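Misar Home Robotics — Part-Time Teleoperators and Household Participants Wanted

Posted Thursday, November 24, 2022
Location: Teltach building, second floor
Positions: operators (part time, paid hourly) and household participants (paid per visit)

Misar is a small company working on one question: which household and shop-floor chores can a machine do today, at a speed and cost that would make sense to anyone? We have been at it for a while and our answer so far is "fewer than people think." We want to be more exact than that, and we need more people to help us.

We are recruiting two groups. You can apply to one or both.

1. Operators

Operators drive a pair of robot arms by hand through a chore, over and over, so that the software has something to learn from. Later in the project they also watch the software try the same chore without a driver and write down what went wrong. It is bench work. You sit or stand at a station, reset the objects, run the task, save it or throw it out, and start again.

The project is called Ullden and it covers 18 chores. Some are from the home: putting toys away, pairing socks, loading a dish rack, wiping a counter, emptying a grocery bag. Others come from the shop floor, such as sorting returned parts into bins and filling small orders from a shelf. New operators start on toy brick sorting. The bricks are light, they don't break, and a wrong one is easy to spot. 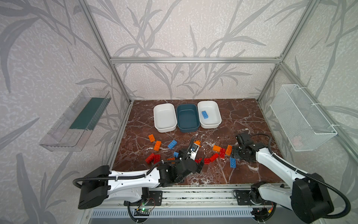
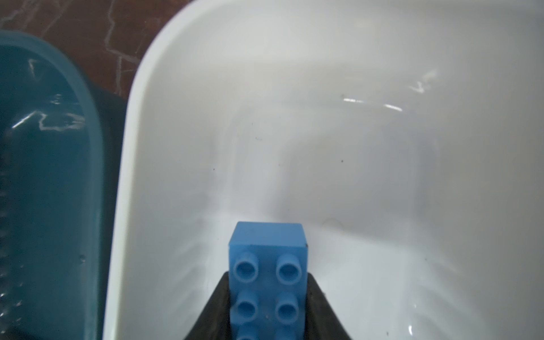 Tidying is a fair place to judge where the machines stand. A child can clear a table of bricks in a couple of minutes while talking about something else. Our arms, running on their own, are slow at it, and the trouble comes in places you might not guess. Telling colors apart is mostly fine. Picking up a brick that lies against another brick is harder. So is a brick that ends up on its side, or one that shifts when a finger touches it on the way down. When a grasp misses, the software will sometimes carry nothing over to the bin, open the fingers, and go back for the next one as if the job were done.

Soft things are worse. We don't have a machine that can fold a fitted sheet, and we are not hiring anyone on the promise that we soon will. If you are looking for a company that says household robots are a year away, this is the wrong posting.

What you would do:

Run 482 saved attempts in your first full month, once training is over. Most people find the pace comfortable by the second week.
Set out the objects differently each time, following the layout sheet.
Mark each attempt as complete, partial or failed. There is no bonus for complete ones and no penalty for failed ones. We need the marks to be right.
Write short notes when something odd happens. One or two sentences is enough.
Clean the station at the end of your shift.

What we need from you:

Steady hands and patience with repetition. The work is dull in stretches — people who like knitting, model building, bench repair or line cooking tend to do well.
Normal or corrected vision, and the ability to tell the brick colors apart. If you are color-blind, please still apply. We have other tasks that don't depend on it.
Basic comfort with a computer. No programming, no degree.
At least 11 hours a week, in blocks of three hours or more. Evening shifts are available.
You must be 18 or older.

Experience in warehouse picking, housekeeping, home care or food service is welcome. People who have done these jobs notice things our engineers miss, like the order in which you would clear a table, or when it makes sense to use both hands.

Training is paid at the full rate and lasts four shifts. You will work next to a current operator for the first two. Arms are never to be reached between while they are powered, and we are strict about that. Anyone can press the stop button at any time and will not be asked to justify it.

2. Household participants

Nogueira is our study of chores as they get done in ordinary homes. One of our staff visits for half a day and records how long each chore takes, how often you are interrupted, and what you would hand to a machine if you could. We also ask how much waiting you would put up with. Some people say they would not mind if a table took an hour to clear, as long as they didn't have to be in the room. Others would rather do it themselves than listen to a motor. Both kinds of answer are useful to us.

No robot comes to your home. We bring a clipboard, a stopwatch and a tape measure. You may ask us to leave any room out.

We are looking for a mix of households: apartments and houses, people living alone, families with small children, and people who have trouble bending, lifting or gripping. You don't need to tidy before we arrive and we would prefer that you didn't.

The target for the whole study is 1,000 chores timed. A typical visit covers eight or nine. Participants are paid at the end of the visit, by check or gift card, and get a copy of their own results if they want one.

How to apply

Use the form on this site and choose Operator, Household or Both. For operator jobs, tell us which hours you can work and describe one repetitive job you have done, paid or unpaid. A resume is optional. For the household study, tell us who lives in the home and the best days to visit.

Operators who are invited in will do a one-hour trial at the bench, paid. We reply to everyone, usually within two weeks. The first operator group begins in March, and household visits will start the same month.

The building has an elevator and a step-free entrance on the parking lot side. Bench height is adjustable. If you need something else in order to do the work, put it on the form.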